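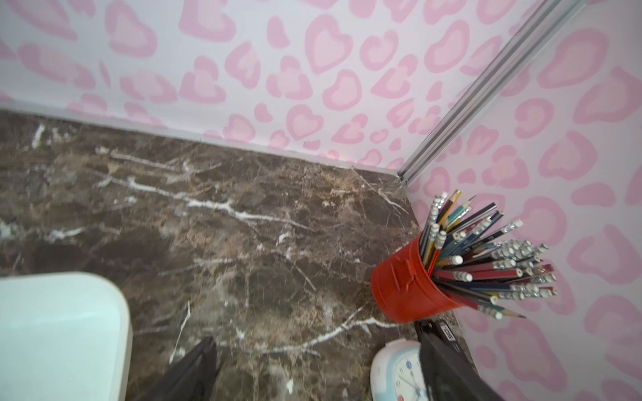

What happens when a seat on the council is empty?

A town council is a group of people who make decisions for a town. They decide when the library opens, how often the trash is picked up and where new crosswalks go. Each council member has a seat. Most members stay in that seat until the next regular election.

Sometimes a member leaves early. A member might move away, get sick or take a new job. Then the seat is empty, and the people in that part of town have no one to speak for them. Many places fill an empty seat by holding a special election.

Let's look at a town called Bellamy. It has nine council seats. In May, Elmarie Jacobs gave up hers when she moved to another state. The town clerk, Anel Shabalala, put up a notice saying the seat was open.

Who can run?

In Bellamy, you have to be at least 18 and live in the part of town the seat belongs to. You also have to hand in a form signed by 50 neighbors. Two people did this, Nomvula Modise and Dougal Lennox. People who run in an election are called candidates.

The campaign

Before the vote, candidates tell people what they want to do. This is called campaigning. Modise wanted a later bus in the evening. Lennox wanted to fix the swimming pool first. They knocked on doors, printed flyers and answered questions at a meeting in the school gym.

Voting day

The polling place opened at 7 in the morning. A polling place is a building where people go to vote. Each voter gave a name at the desk, got a paper ballot and marked it behind a screen. A vote is secret - you can tell people how you voted if you want to, but no one can make you.

Some people voted by mail. Their ballots were counted too.

Counting

The polls closed at 8 in the evening and the counting began. Both candidates could send someone to watch, and neither helper was allowed to touch the ballots.

Modise got 2000 votes. Lennox got 1307. The person with the most votes wins, so Modise took the seat.

Does one seat matter?

It can. Before the election, the council was split four to four on the evening bus. A tie meant the plan could not pass. The new member had the ninth vote.

Words to know

Ballot: the paper or screen you use to vote.
Candidate: a person who is trying to get elected.
Clerk: the person who keeps the town's records and helps run elections.
Special election: an election held between the regular ones.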